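Print this page | E-mail this to a friend

Filed under: Kitchen & Table > Bread > Beginner-ish

How I Make a No-Knead Overnight Loaf (With All the Little Stuff Left In)

I've been making this bread for years and I still get e-mails asking for "the recipe you brought to the thing," so I'm finally typing up the whole business. It's long. The recipe itself would fit on an index card, but every time I hand over the index card I get a phone call the next morning, so you're getting the phone call too.

What you need

900 grams of bread flour. 18 grams of salt. A scant half teaspoon of instant yeast - yes, really, that little. 675 grams of cool tap water. That makes two medium loaves or one enormous one, and I always do two and freeze the second.

You also need a heavy lidded pot, a kitchen scale, parchment paper, a dish towel you don't love and a bowl much bigger than you think. I bake one loaf after the other because I only own one pot. If you have two and they both fit in your oven, I'm jealous.

About the scale. I know. I held out for ages with measuring cups and got a different loaf every time, and then my neighbor Khadija Lamrani lent me hers for a weekend and I never gave it back (I bought her a new one, we're fine). A cup of flour at my house can weigh anything depending on how hard I scooped. Grams are grams.

Step 1: Mix, the night before

I start at 9 p.m., after the dishes. Flour goes in first, then the salt and yeast, and I stir those dry with my fingers. Then all the water at once. Use the handle end of a wooden spoon and stir until there's no dry flour hiding at the bottom. It takes two minutes, maybe three, and it will look awful. Shaggy, sticky, lumpy. Leave it lumpy!

If you find dry bits that refuse to join in, wet your hand and squeeze them through your fingers. Don't add more water from the tap. I did that in my early days and ended up with something I could have hung wallpaper with.

Cover the bowl with a plate or the towel and walk away for half an hour.

Step 2: Three lazy folds

After the half hour, wet one hand, reach down the side of the dough, grab the bottom edge, pull it up until it resists and flop it over the top. Turn the bowl a quarter turn. Do that four times and you've done one fold. Cover, wait half an hour, do it again. Then once more, and go to bed.

The difference between the first fold and the third is my favorite part of the whole thing. The first one tears and sticks to you. By the third it stretches like a T-shirt and sits up in a ball for a few seconds before it relaxes. If you only have the patience for two folds, do two. I've skipped them completely when I was tired and still had bread, only flatter and with a tighter crumb.

A bowl with some depth makes the folding easier, as you have a wall to push against. I like a smooth glazed inside for this, and white, so I can see any flour I've missed. My mixing bowls are a mismatched bunch from yard sales and I've never paid real money for one.
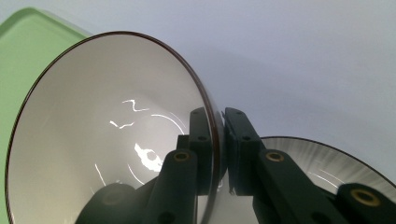 Step 3: The overnight rise

On the counter, covered, all night. My kitchen sits at 68 degrees in winter, and the dough is ready somewhere between 7 and 8 in the morning. You want it doubled, with a domed top that's just starting to go flat and bubbles showing around the sides.

August is another story. The first summer I made this I came downstairs at 6 to find dough over the rim, down the side and working its way toward the toaster. In hot weather I now cut the yeast to a quarter teaspoon and use water from the fridge. You can also put the covered bowl in the refrigerator after the last fold and deal with it any time in the next two days. The flavor gets tangier and I like it better that way, but my fridge is usually too full.

How do you know it's gone too far? It smells like beer, the middle has sunk and it pours more than it stretches. Don't throw it out. Oil a sheet pan, tip the dough in, poke it all over with oily fingers, salt it and bake it as focaccia. I've served that to company and got asked for the recipe.

Step 4: Shape

Flour the counter with a light hand. Scrape the dough out in one go if you can and cut it in two with a bench scraper or a big knife. For each half, pull the four sides into the middle like you're wrapping a present, flip it over so the seam is underneath, and then cup your hands behind it and drag it toward you a few inches. Turn it, drag again. Three or four drags and the top goes tight.

I was terrible at this. Caroline Laizer, who I used to share a stall with at the church bake sale, stood behind me and told me I was petting it. She was right. You have to be a bit bossy with it - too gentle and it spreads out like a pancake while your back is turned.

Put each one on its own square of parchment, seam side down. Dust the top, cover with the towel. The one that's going in second can wait in the fridge, which stops it from getting ahead of itself.

Step 5: Heat the pot while the dough rests

Put the empty pot, lid on, in the oven and set it to 450. Let it heat for a full 40 minutes. My oven beeps after twelve minutes to say it's ready and it is lying, or at least the pot isn't ready. The dough rests all this time anyway, so you're not losing anything.

Check that your lid knob can take the heat. Some of the plastic ones can't. Mine cracked and I replaced it with a metal one from the hardware store for a couple of dollars.

Step 6: Score and bake

Take the pot out and set it on the stove. Put an oven mitt over the lid the second you set it down so that you don't grab it bare-handed. I have the scar, learn from me.

Slash the top of the loaf once, half an inch deep, with your sharpest knife or a razor blade. One long cut a little off center is plenty. I went through a phase of doing wheat stalks and leaves and they came out looking like tire tracks.

Lift the loaf by the parchment corners, lower it in, lid on, back in the oven. Give it 30 minutes covered and then 15 to 18 uncovered. Go darker than you think. If you have a probe thermometer you're looking for 208 in the middle, but I mostly go by color and by knocking on the bottom. It should sound hollow, like a door.

Then the hard part. Leave it on a rack for at least an hour before cutting. It's still cooking in there, and if you slice it hot the inside goes gummy and you'll write to me about it.

Questions I get a lot

Can I use whole wheat? Sure. Swap in 200 grams for the same amount of the white and add an extra splash of water, two tablespoons or so. More than that and the loaf gets dense. My friend Rasmus Org does his at half and half and swears by it, and he eats it with herring, so he may have different goals.

Can I use all-purpose flour? Yes, but hold back 40 grams of the water. It doesn't drink as much.

Why is my bottom crust burned? Slide a baking sheet onto the rack below the pot. Fixed mine right away.

Why is it so flat? Nine times out of ten it rose too long or you shaped it too softly. Cut an hour off the night and be bossier.

Can I halve it? Yes. Halve everything, use a pinch of yeast and bake just the same.

Can I add things? Olives, walnuts, raisins, roasted garlic, a handful of seeds. Put them in at the second fold so they don't tear things up at the start. Pat the olives dry. Birutė Rozīte sent me a note about adding caraway and a spoon of honey and I've made that one more than the plain lately, so thank you, Birutė!

Keeping it

Cut side down on the board for the first day, no bag. After that a paper bag, or a cloth one. Plastic turns the crust to leather. Slice the second loaf before you freeze it and you can toast it straight from frozen. It's good for two months in there, though ours has never lasted that long.

Stale ends go in the freezer too, and when the bag is full I make croutons or bread pudding. I'll put the pudding up once I've measured what I do, as right now the recipe says "some milk."

One last thing on cleanup: soak the bowl in cold water. Hot water cooks the dough onto it and you'll be scraping until lunch.

Tags: bread, overnight, no-knead, freezer friendly

Print this page | E-mail this to a friend

This site uses cookies to remember your settings. By continuing to browse you agree to this. OK | More information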